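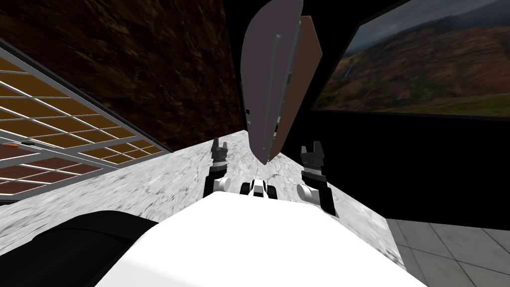 Head camera view, Gresine kitchen set, both grippers open over the marble counter.

Gresine Kitchen Set for Simulated Two-Arm Robots
From Cistwood

Most simulated kitchens are built by people who have never lost a spoon. The counters are bare, the walls are the color of printer paper, and the robot does beautifully right up until it meets a real home. Gresine is our attempt at a kitchen with some opinions. It has marble with veins in it. It has a wall so brown and so rough that one early customer asked whether we had a cave option, and we told her she was looking at it.

The set comes with rooms, surfaces, objects and a two-arm robot body that is already wired up to the cameras. You bring the policy and the patience.

What you get

30 room layouts, each with its own counters, racks, floors and wall art. Yes, wall art. A policy that has only seen blank walls can get very excited about a picture of a canyon, and we would like that to happen on your workstation and not in front of your investors.

2,000 objects, from trays and boards down to small things that roll under other things. Each one has a collision shape that was checked by a person. That person is Darlene Kennedy, and she has sent back more bowls than a bad restaurant.

A head camera and a camera on each wrist, all adjustable. The head view shows you the layout and a good deal of the robot's own front. The wrist view shows you what the fingers are about to regret.

Surface swaps. Marble, tile, wood and wire grid can be changed per episode or left alone. Lighting goes the same way.

Working up close

Plenty of kits look fine from across the room and fall apart at finger distance. Edges go soft, gaps close up, and the gripper ends up squeezing something that has the shape of a bar of soap no matter what it was sold as. We spent most of our budget on the last few inches, where the work gets done. Slats have squared ends and gaps between them. Rims have an inner wall as well as an outer lip. Shadows fall inside a tray the way you would hope.
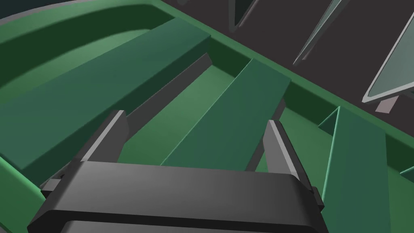
Close view over the green tray, fingers spread, slats running underneath.

You can pull the two fingers in or spread them to suit the object, and contact is reported for each finger separately. If one side touches first, the log says so. You may find that one side always touches first. Welcome to the field.

Transparent pieces are included and can be switched off. We recommend leaving them on for at least one training run, if only for the humility.

What it won't do

It doesn't do liquids. We tried soup in an early build and would prefer not to discuss it.

It doesn't do cloth beyond a stiff sort of towel that folds once and then considers its duty done. If you need laundry, our Tremblay set covers that, with softer fabrics and a much slower clock.

It will not make a bad policy good. It will show you the bad policy from three angles, which some teams have told us is worth the price by itself.

Running it

Gresine installs from a single download and takes up 87 GB once unpacked. Clear some room first. A single desktop graphics card is enough for one kitchen at a time, and if you turn the wrist cameras off it will run nearly twice as fast. Larger jobs can be split across machines with Emlow, our scheduler, which is sold separately and has its own page and its own sense of urgency.

There are 181 ready-made tasks in the box. The easy ones ask for a reach and a grasp. The harder ones use both arms and want them to cooperate, so set aside an afternoon. Every task has a reset button, and you'll wear it out.

Licenses

Lab license: one site, unlimited seats, updates for a year. Students can use it at home provided the lab remembers to pay.

Company license: same contents, a longer contract, and a support address that Darlene answers herself. She is prompt. She is also frank, so please attach your log before writing to say that the tray is broken.

Trial: one kitchen, ten tasks, no time limit. The brown wall is included.

Ask for a quote or start the trial from the Cistwood downloads page. The next update is due in October and adds drawers that stick.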